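Section 4. Loading and checking a practice room

This part of the guide is for members of the Kallio robotics club who are taking the simulator module. You should already have Pistlow installed and a club login that works. If you have neither, ask Ladi Dauda before you go any further.

4.1 Load the room

1. Start Pistlow and choose Rooms, then Practice.

2. Pick the room your team was given. Teams starting in August use the Felik set.

3. Set the step limit to 300. The run stops by itself when it reaches this number.

4. Set the door angle to 90 and press Apply. The door must be open before you place the start point.

CAUTION: Do not press Apply twice. The second press resets the start point and you will lose your last position.

5. Move the view to the doorway and look into the room. Check the objects along the back wall against your object list. A gas cylinder, a bathtub and a pedestal sink should all be listed by name - small items such as a bottle on the floor are easy to leave out. 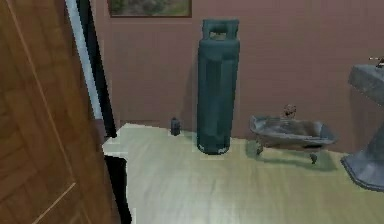
6. Save the view with your team name and the room number. Venla Ojala marks from the saved views, so a missing one counts as a missed check.

4.2 Faults to write down

Use the fault sheet for anything that looks wrong in the room. These are the usual ones:

- Black gaps with stepped edges where floor should be. Write down which side of the doorway they are on.
- Objects at the wrong scale, for example a bathtub far too small for the room. Do not resize them yourself.
- An object resting on another object. List both names on one line.

NOTE: A jagged floor edge on its own does not stop a run. Carry on, but keep the sheet.

4.3 First run

7. Place the start point outside the doorway, clear of the door.

8. Press Run. If the route planner reports error 13, the start point is touching the door. Move it back by 2 squares and try again.

9. Export the log and put it in your team folder with the fault sheet.

Comments

Ebbe Backlund: Step 4 is greyed out on my laptop. Do I need the newer version?

Ladi Dauda: Yes, update first and then load the room again.

Tuulikki Hakala: Can we hand in one fault sheet for the whole team?

Venla Ojala: One per team is fine - put all your names on it.

We use cookies to keep you logged in and to count visits. Accept | Settings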